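Usbridge Packing Room: Progress Report for September
Prepared by Ayantu Abera for the Verhoeven Fund

This report covers the second stage of the snack pack project. The first stage dealt with finding a room and agreeing on what goes into each pack. The second stage was the setup of the work area and the first full run of packing.

The room in Usbridge is now in use. The grant paid for the partition walls and the table. We kept the walls plain and chose a white tabletop so that small items are easy to spot and spills get wiped up. The shelving from Odby came with one upright missing. They sent the part, and the shelves went up the same week. Stock is now off the floor.

We packed 78 boxes in the first run, against a target of 90 in the proposal. The shortfall came from a late delivery of raisins and crackers. Ten boxes were held back until the crackers arrived and went out with the next load. Candy is the last thing to go into a box, one packet each, and it is handled over the table so that a dropped packet stays clean. 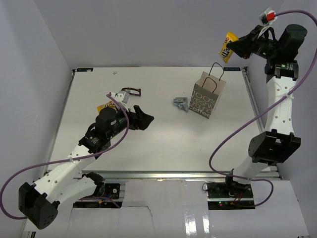 Why does the project still include candy when the rest of the pack is dried fruit and crackers?

The families who filled in the spring survey asked for one treat per box, and we agreed to it in the proposal. It is a single small packet, and it takes up very little of the food budget. Boxes for households that listed a nut allergy get a fruit bar in its place, and those boxes carry a green sticker on the lid.

Two problems remain open. The cardboard boxes from Zotedard are slightly too shallow, and the lids bow when the cracker sleeve is placed upright. We now lay the sleeve flat, which works but slows packing down. Zotedard has quoted for a deeper box and we are waiting for samples. The other problem is storage in warm weather. The room has no cooling, and chocolate should not sit there for long in summer. For now we order it in smaller amounts.

Spending is within budget on every line except transport, which is over by 17 dollars after an extra trip to collect the crackers. We ask to cover this from the money left on the shelving line.

The next run is planned once the box samples have been checked. The updated stock list and receipts are attached.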